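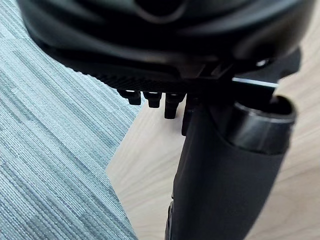
Sindeck Opens Furniture Repair and Resale Center in Plikton

PLIKTON, January – Sindeck, the office furniture reseller, has opened a repair and resale center in Plikton that will take in used chairs, desks and storage units from businesses across the region. The center is the company's second site and its first with a parts counter open to the public.

The building has 4,000 square feet of workshop and storage space and a small showroom at the front. It employs 15 people, most of them repair technicians and drivers. Sindeck expects to add more staff once the second delivery route begins in spring.

Over the past year the company's original workshop in Numodton repaired and resold 991 office chairs. Worn gas lifts, split armrests and broken casters made up most of the work. Seat foam and fabric came next. Chairs that could not be repaired were taken apart, and usable parts went back onto the shelves.

"Most of the chairs we collect have one thing wrong with them," the company said in a statement. "A lift goes soft or a caster cracks, and the chair sits in a storage room until someone calls a hauler. We would like to get that call first."

Businesses can schedule a pickup by phone or through the Sindeck website. There is no charge for loads of 31 pieces or more within the Plikton and Numodton delivery areas. Smaller loads can be dropped off at the rear dock, or collected for a flat fee. Sindeck does not accept mattresses, upholstered sofas, or cubicle panels with built-in wiring.

Each chair that comes in is cleaned and checked at the base, lift, tilt control, seat and back. Replacement parts are fitted where needed, and the chair is then put through a weight and tilt test. Repaired chairs are sold with a one-year warranty that covers the lift and the tilt control. Fabric and arm pads are not covered.

The parts counter sells lifts, casters, bases, arm pads and tilt controls, new and used. Customers should bring the old part or the model number from the label, if the chair still has one. Counter staff can remove a stuck lift while the customer waits.

Sindeck has also signed an agreement with Mfaume, a metal and plastics recycler, to handle material that cannot be sold. Steel bases and frames will be separated from plastic shells at the center before shipping – a step that was previously done off site. Seat foam is not part of the agreement, and the company is still looking for an outlet for it.

The showroom and parts counter are open on weekdays from 8 a.m. to 5 p.m. The rear dock closes at 3:30 p.m.

About Sindeck
Sindeck buys, repairs and resells used office furniture. The company operates workshops in Numodton and Plikton and sells to businesses, schools and home offices.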